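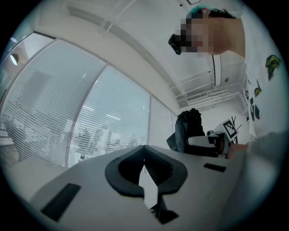

The Hovden room stays bookable, and I'm keeping the two-hour limit. On dress code, which has come up again, I have no plans. If a white T-shirt with green and dark prints all over it is fine for leaning forward in there, your fleece is fine too.

On Mar 4, 2020, Feven Woldemariam wrote:

> Could we get a bigger table for Hovden? Jallano has one going for 400 and I've measured the door. Also, the blinds. Open or closed, I don't care, but please can we pick one.

I like the Jallano table. I liked it in February as well, when it was wider than the door by 2 inches. If the door has grown, send me the new number.

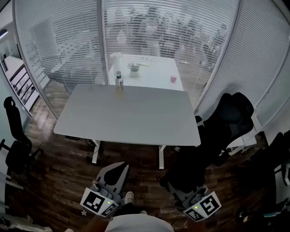
As for the blinds, last person in picks. Bottles go home with whoever brought them, and the chairs get pushed in at the end. The power strip lives under the table. Mosoti has its own, whatever you've heard.

Feven, bring the tape measure.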